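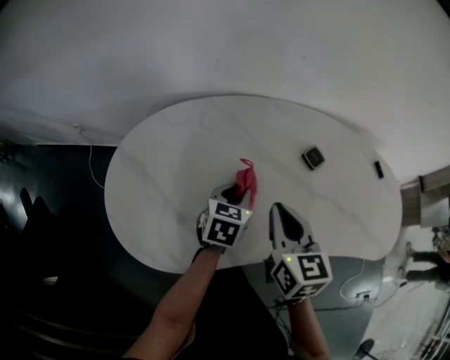
How does Clellent know which date is the last day to file a claim?

It takes the event date you enter in the matter record, adds the limitation period of the chosen claim type, and moves the result according to the court calendar you have installed. The program does not read the law for you. If the event date or the claim type is wrong, the deadline will be wrong also.

## 4. Setting up deadlines for a new matter

Before you begin, the matter must be already opened and must have at least one client and one opposing party. You need the role Editor or higher. Users with the role Reader can see the deadlines but cannot change them.

1. Open the matter and select **Deadlines** in the left menu.
2. Click **New rule set**. A window with the installed court calendars opens.
3. Choose the calendar of the court where the case will be filed. For a case that can go to more than one court, choose the calendar with the shorter period.
4. In the field **Event date**, enter the date of the act or omission. Write the month first.
5. If the client learned of the damage later, enter this second date in **Discovery date**. Leave the field empty if you are not sure.
6. Select the claim type. The list contains 162 types. Type the first letters to make it shorter.
7. Click **Calculate**. The result is shown in gray until a lawyer confirms it.
8. The responsible lawyer opens the result, compares it with the statute, and clicks **Confirm**.

> **Caution:** A gray deadline sends no reminders. It stays silent until step 8 is done.

> **Note:** When both dates from steps 4 and 5 are filled, Clellent calculates two deadlines and shows the earlier one first. The later one is kept under **Alternative**.

### 4.1 Reminders

The first reminder is sent 28 days before a confirmed deadline. To add another one, click the bell next to the deadline and enter the number of days. One matter can hold up to 20 reminders. Reminders go to the responsible lawyer and to every person listed under **Team**.

If your office uses the Jimar mail connector, switch it on before you add reminders. Reminders that were added earlier must be saved again, one by one.

### 4.2 Tolling agreements

1. Open the confirmed deadline and click **Suspend**.
2. Enter the first and the last day of the agreement.
3. Attach the signed copy. Files from a Zirklow archive can be attached directly.
4. Click **Calculate** again and repeat the confirmation.

> **Caution:** Do not type over the event date to get a later deadline. The history of the matter will then show a false date, and it cannot be deleted.

For import of old matters from a spreadsheet (maximum 200 rows in one file), see section 5.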